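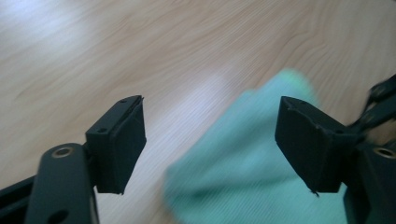
Fig. 4-1. Light wood grain under reflected light.

4. Re-oiling the tabletop

This section applies to Kasska tables supplied with an oiled top. It does not apply to lacquered or painted tops. If the finish type is not known, check the label under the top, next to the leg bracket. Oiled tops carry finish code 483.

4.1 When to re-oil

Re-oil the top when water no longer beads on the surface, or when pale, dry patches remain after normal cleaning. Check for patches by looking across the top at a low angle toward a window or lamp. Reflected light can make sound areas look lighter than they are, so repeat the check from the opposite end before marking any area for sanding.

A table in daily use normally needs oil twice in the first year and once a year after that. Tables placed near a radiator or in direct sun may need it more often.

4.2 Materials

- Drultex tabletop oil, clear, 125 ml bottle (part 2382)
- White applicator pad
- Lint-free cotton cloths
- Fine sanding pad, for dry or rough areas only
- Mild dish soap and water
- Nitrile gloves

One bottle covers the standard top with one coat. The extension leaf requires a second bottle. Do not substitute olive oil, vegetable oil or furniture polish. Polishes that contain silicone prevent later coats from soaking in, and the top must then be sanded back completely.

4.3 Preparing the surface

1. Clear the table and remove the extension leaf, if fitted.
2. Wipe the top with a damp cloth and a small amount of dish soap. Wipe again with clean water.
3. Let the top dry overnight. Do not use a hair dryer or heat gun.
4. Sand rough or stained areas with the fine pad. Always follow the grain. Extend the sanding a hand's width past the mark so that the edge does not show after oiling.
5. Remove the dust with a vacuum and soft brush, then with a dry cloth.

Note: Where the grain swirls or changes direction, use light strokes and follow the longest lines. Cross-grain scratches become darker when oil is applied.

4.4 Applying the oil

1. Shake the bottle well. Open a window.
2. Pour a small amount onto the pad, not directly onto the wood.
3. Spread the oil in a thin, even coat along the grain. Work from one end to the other without stopping.
4. Coat the edges and the end grain. End grain takes up oil quickly and may need a second pass.
5. Wait 30 minutes.
6. Wipe off all remaining oil with a clean cotton cloth. Change cloths when the first becomes saturated. The surface should not feel tacky.
7. If dry patches are still visible the next day, repeat steps 1 through 6 on the whole top. Spot treatment leaves a visible ring.

CAUTION: Cloths and pads soaked with oil can heat up and catch fire without a flame. After use, lay them flat outdoors to dry, or place them in a metal container filled with water and close the lid. Do not leave them folded or in a trash can.

CAUTION: Keep the oil away from open flames and out of the reach of children. Wear gloves. If oil gets in the eyes, follow the first-aid instructions on the bottle.

4.5 Curing

The top can be touched after one day. Light use is possible after two days. Full cure takes one week. During this period:

- do not wipe the top with water
- do not put a tablecloth, plastic mat or rubber-footed item on it
- do not refit the extension leaf

In cold or damp rooms, allow twice the time stated.

4.6 Faults

Surface is sticky after one day: too much oil was left on. Dampen a cloth with fresh oil, rub the area until the residue softens, and wipe dry.

White ring from a cup: let the ring dry fully. If it remains, sand lightly along the grain and re-oil the whole top.

Raised grain: the top was oiled before it was dry. Let it cure for one week, sand with the fine pad and apply one thin coat.

Related sections
2. Fitting the leg brackets
3. Using the extension leaf
5. Care of lacquered tops
6. Ordering Drultex products and spare parts

Last updated: December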